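4. 修理しやすさの得点と使用年数の関係

4.1 前提の点検

修理しやすい製品は長く使われる。本稿が検討する政策文書や業界資料のほとんどは、この命題を出発点に置いている。直観には合う。だが、その根拠として引かれる文献をたどると、同じ少数の調査に行き着くことが多く、その調査自体も使用年数を直接測ってはいない。測られているのは、回答者が「あと何年使うつもりか」という意向である。意向と実際の使用のあいだの隔たりは耐久消費財の研究では古くから論じられてきたが、修理政策の議論ではなぜかほとんど顧みられない。

本節ではデスクトップ型コンピュータを対象に、Bayramらの提案した修理性得点(以下、B得点)の妥当性を検討する。デスクトップ機を選んだのは、この品目が修理しやすい製品の代表としてしばしば挙げられるからである。側板が外れ、主要部品は規格化されており、交換用の部品も中古市場に出回っている。修理しやすさが使用年数を延ばすのであれば、その効果がもっとも見えやすいのはこの品目のはずである。

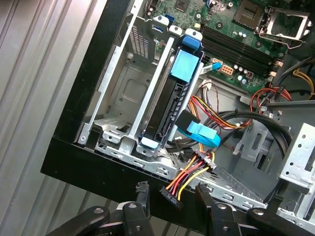

B得点は、分解の手順数、必要な工具の種類、部品の入手しやすさ、技術文書の公開状況を合成したもので、各項目の重みは専門家の合議で決められている。合議の記録は公表されていない。筆者らはBayram氏に照会し、重みの初期案と最終案の提供を受けたが、両者の差がどのような議論から生じたのかは文面からは読み取れなかった。とくに分解の手順数に与えられた重みは、最終案で大きく引き上げられている。手順数は数えやすい。数えやすさが重みを押し上げたのではないかという疑いは、手元の資料では否定できない。

4.2 データ

用いたデータは、Riihimäkiの公共施設および小規模事業所から回収されたデスクトップ機171台の記録である。回収と整備は再生事業者Skendelが担い、機種、購入時期、廃棄の申告理由、整備時の所見が一台ごとに残されている。データの整理にはEkrem KozanとNurhan Gülerがあたり、申告理由の符号化は両名が独立に行った。食い違いが残った記録は協議で処理したが、「遅い」「古い」といった申告は最後まで扱いに困った。これらは故障とも陳腐化とも読める。本稿では陳腐化に含めたうえで、故障に含めた場合の結果も併せて計算している。

この標本が家庭の利用者を代表しないことは断っておく。公共施設では更新の時期が予算で決まり、使用者本人の判断が入り込む余地は小さい。したがって以下の結果を家庭用の機器に広げることはできない。ただし、B得点を支持する側の文献も、事業所の回答と家庭の回答を区別せずに合算している場合が多い。標本への批判は双方に向けられるべきものである。

もう一つの弱点は購入時期の欠損である。台帳が失われていた機器については、機種の発売時期で代用した。発売から購入までの遅れは機器によって異なるはずで、この代用は使用年数を長めに見積もる方向に働く。B得点の高い機種に欠損が偏っていれば、得点の効果を過大に見せることになる。欠損の有無と得点とのあいだにはっきりした関連は見られなかったものの、この標本の規模でそれを安心材料とみなすのは楽観的にすぎよう。
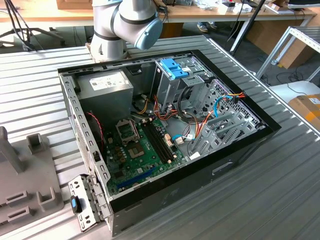 写真:İlker Yüksel

4.3 結果とその読み方

B得点と使用年数の相関は、単純に計算すれば正である。推進派の資料であれば、ここで記述を終えるかもしれない。ところが、購入価格帯を統制すると相関は大きく弱まり、設置部署を加えるとほぼ消える。高価な機種は得点が高く、更新の間隔が長い部署に置かれる傾向があった。修理しやすさが年数を延ばしたと読むことも、長く使う予定の部署が高価な機種を選んだと読むこともできる。この記録だけで両者を分ける手立ては見当たらない。

整備時の所見も、期待された筋書きとは折り合いが悪い。使用中に部品が交換された形跡のある機器は標本の一部にとどまり、その内訳も記憶装置と増設メモリに集中していた。電源や主基板の交換歴はまれである。つまりB得点が高く評価する分解の容易さは、使用者の手元ではほとんど行使されていない。行使されない性質が、どのような経路で使用年数に作用するのか。「いざとなれば直せるという安心感が買い替えを遅らせる」との説明が提案されているが、安心感を測った研究を筆者らは知らない。

申告理由に目を移すと、最多は基本ソフトの保守終了にともなう一斉更新であった。側板が何本のねじで留まっていようと、この種の廃棄には関わりがない。「遅い」「古い」を故障に数え直しても、この順位は入れ替わらなかった。

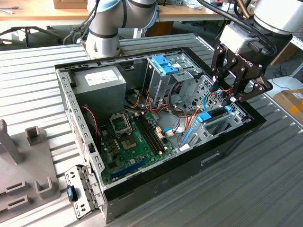
図1 側板を外して横置きにしたデスクトップ型筐体の内部。左上の隅に電源ユニット。

4.4 先行する肯定的結果について

肯定的な結果としてもっともよく引かれるのは、Zanovbridgeが委託したNullen調査である。回答者は1,000人で、本稿の標本よりはるかに大きい。規模は認めるべきだが、設問には問題が残る。調査票では、まず修理しやすさの重要性を5段階で問い、その直後に今後の使用予定年数を問うている。先の設問で修理への賛意を表した回答者が、続く設問で早期の買い替えを答えにくくなることは容易に想像がつく。設問順を入れ替えた対照群は置かれていない。

調査を担当したEkrem Akbulut氏は、筆者らの問い合わせに対し、設問順の影響は小さいはずだと回答した。根拠として示されたのは予備調査の集計表であるが、その予備調査でも順序は同じであった。順序の影響を、順序を変えない調査から見積もることはできない。もっとも、氏が個票の閲覧を認めたことは記しておきたい。この分野では異例の対応であり、以下の再集計もそれによって可能になった。

個票を見ると、使用予定年数の回答は切りのよい年数に著しく集まっている。公表された平均値の差は、上位の年数を答えた少数の回答者に大きく左右されており、中央値で比べると群間の差はなくなる。報告書の本文に中央値の記載はない。付録の表にも見当たらなかった。

4.5 得点の用途

以上から、B得点に価値がないと結論するのは早計である。分解の容易さは、使用者の手を離れたあとの工程では意味をもちうる。Skendelの整備記録では、得点の低い機種ほど作業時間の記入が長く、部品取りに回された割合も高かった。再生事業者の費用を見積もる指標としてであれば、B得点は一定の役に立つと考えられる。ただし作業時間は自己申告で、Wednesdayに相当する水曜の繁忙時には記入が省かれやすいとのことであり、この点も割り引いて読む必要がある。

問題は、費用の指標として作られたに等しい得点が、使用年数の代理変数として制度に組み込まれようとしていることにある。現在示されている案では、得点の上位機種に調達上の加点を与え、その効果を環境負荷の削減量に換算する。換算式は、使用年数の延長分を得点に比例するものとして置いている。比例を支持する観測値は、本稿で検討した2つのデータのいずれにも見いだせなかった。

今後に必要なのは、同じ部署、同じ価格帯のなかで得点だけが異なる機器を追跡する調査である。費用も時間もかかるため、制度の日程には間に合わないであろう。その場合でも、少なくとも換算式の係数には幅を設け、下限にはゼロを含めておくのが妥当である。係数の感度については次節で扱う。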